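**Anyone else getting bottle handling robots at their site?**

**fillroom_deb**
We got the Clikden setup in May. Before that it was 22 of us on the bench at the Filstead building, sorting, standing up and capping by hand. Now I load trays and clear faults. Pay is the same so far. Wondering what it looked like for other people after the first few months.

**tmarsh64**
Ours went in last year. No layoffs, but when people left they didn't get replaced. I'd ask your lead about that in writing.

**Dale Hawthorne**
I don't agree that it's all bad news. My wrists were shot from doing more than 2,000 caps a shift. I do setup now and go home without ice packs. I had to learn the fault screens, which took me 3 weeks with Macedo's trainer.

**tmarsh64**
Good for you, but you got the setup job. How many setup jobs are there? One per shift at our place.

**Dale Hawthorne**
Two here. I'm not saying everybody gets one.

**pkl_nights**
Nights sees it differently. When a bottle tips over at 2 am there's no tech on site, so whoever is closest deals with it and that isn't in anybody's job description. Management at Fundedow counts it as "light duties".

**fillroom_deb**
Same problem with ours. Tipped bottles and mixed sizes are most of what I deal with. Days has a tech, nights calls a phone number.

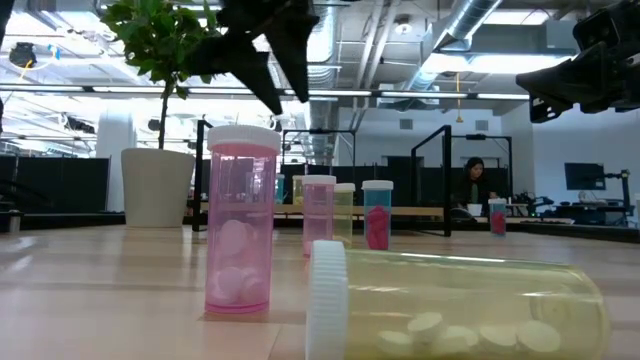

*Mixed sizes and colors on the table, one on its side. Grippers at the top.*

**pkl_nights**
Yep, mixed sizes. Do you have to log every time you step in?

**fillroom_deb**
Yes, on paper, then again on the tablet.

**tmarsh64**
Keep your own copy of that paper log. If they say the job is just watching, you'll want it at review time.

**Dale Hawthorne**
Agree with him on that one.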